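Review: Pritura two-arm bench kit, after the gripper fault
25 Mar 2021

I bought the Pritura in December, the two-arm version with the front rail, and I held off writing anything until the gripper business was settled. It is now settled as far as it is going to be, so these are my notes for anyone looking at the same kit. I paid full price and Pritura have not seen this before it went up.

The short version: the arms are good, the grippers are good when they hold, and the stop behaviour is not safe enough as shipped. If you already own one, skip to the part on firmware and check yours.

Setting up took a weekend. The bases bolt to the front rail with a plate under each, and the holes lined up first time. Cabling is the weak part of the build. The corrugated conduit is stiff and wants to go its own way, and the loop over the wrist needs more slack than the manual shows. I had one connector work its way out in the first week for want of slack. Re-routing it fixed that and it has not come back.

The job I use for testing is pen handling: pick up a marker, pass it, put it in a cup, take it out again, lay it down in a row. It is dull work, but markers are smooth, light and round, so a weak grip shows up early. I ran it in blocks of 200 picks with the Risto control software, which is what Pritura recommend.

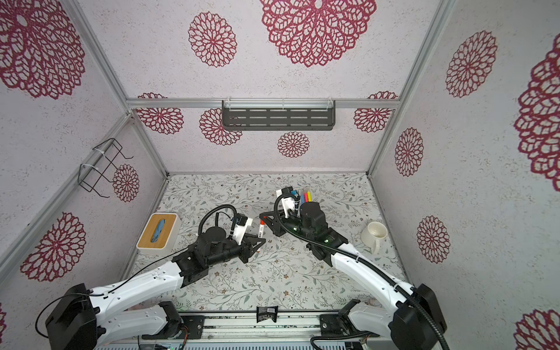

Marker in the left gripper, pen cup in the right. 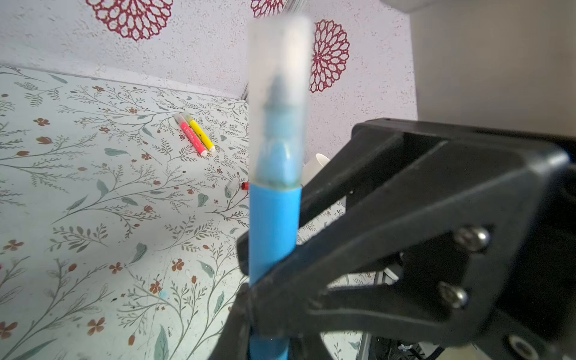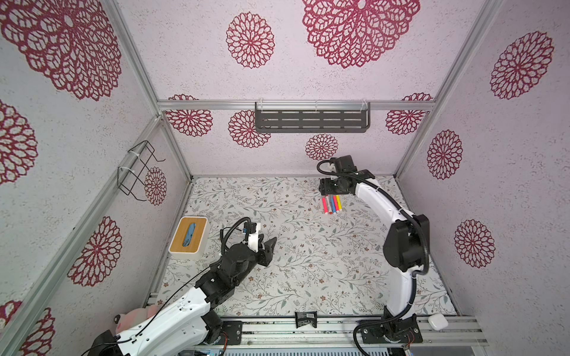 The fault appeared in the fourth block. The left gripper was holding a marker at full height when the jaw current dropped to nothing, and the jaws relaxed. The marker fell. The log said the gripper was still closed and holding, so the arm carried on with the rest of the move as if it had the pen. I reset, ran it again and got the same thing later on. By the end of that test I had 708 picks logged and 2 of these silent releases.

Two in that many does not sound like much, and with a marker it costs you nothing but a mess. What bothered me was the false report. The software believed it had hold of something it had let go of. If you were carrying a mug of water or a blade, you would want to know.

The second problem is worse, and I found it while chasing the first. On release, I pressed the stop button. The right arm halted at once. The left arm stopped moving but its gripper, which had just gone slack, closed again hard a moment later. I did not have my fingers in there, but I had been about to reach in for the pen, as I think most people would. I tried it several times after that with a pencil between the jaws and it closed on the pencil more often than not.

Pritura support took a few days to answer and asked for the logs. To their credit they did not argue. The explanation I was given is that the gripper motor driver trips on temperature and restarts by itself, and when it restarts it goes to the last commanded position, which is closed. The stop button cuts the joint motors and leaves the gripper driver powered so that it does not drop what it is holding. I can follow the thinking, but the manual does not mention it anywhere and the button is marked as a full stop.

Firmware. Check the version under the gripper page in Risto, not the main page, as they are separate. The newer one makes the driver stay off after a trip and raises an error that halts the job. I have run two full blocks on it with no false reports. It does not change what the stop button cuts, so on my bench I have added a Palumbo cut-off switch on the gripper supply, within reach of where I sit. It drops the load when pressed. I can live with that.

I also lowered the grip force to a little over half. The factory setting is far too high for pens and I suspect it was most of the heat.

Spares: I replaced the left jaw set through Skimport, who had it in stock. The fit was fine, though the screws supplied were slightly too long and I reused the old ones.

Other points, good and bad. Repeat accuracy is very good for the money. The joints are quiet. The wrist cameras are useful but focus poorly up close, and anything in the jaws comes out soft. The manual is thin on faults in general and the error code table has gaps.

Would I buy it again? Yes, with the newer firmware and the extra switch budgeted for. I would not put it in a classroom, or anywhere people reach in without thinking, until Pritura wire the stop button to cut everything or at least print on it what it leaves on. I have asked them which they plan to do and have not had a reply.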